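3.2 Listening sessions

The corpus holds 400 tracks released as advance singles by metal and hardcore bands on two small labels, Zindach and Kutberg. We kept only singles that came out ahead of a full album and had a video on the same day. Live cuts and remixes were left out.

Each track was played to 78 listeners in blocks of 4 minutes, with a short break after each block. Listeners marked the point at which they first noticed a change in tempo, meter or vocal style. They could mark as many changes as they liked but could not go back. Tracks were played at one fixed volume, and the order was shuffled for every listener.

Two coders then compared the marks with the written scores. Where the coders disagreed, the passage was played again at half speed. Passages still in dispute were dropped from the tempo counts but kept for vocal style, as the second measure does not depend on bar lines.

Singles from Bramulano, a side label of Kutberg, were coded last and are reported apart in Section 4. Most of them run longer than the rest and open with a slow passage before the drums enter. 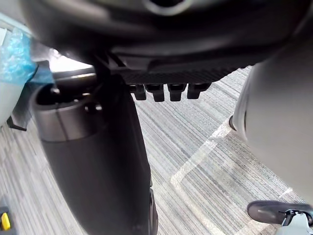

Figure 2. Dark curved housing with four small black tabs and a thick black column.

3.3 Measures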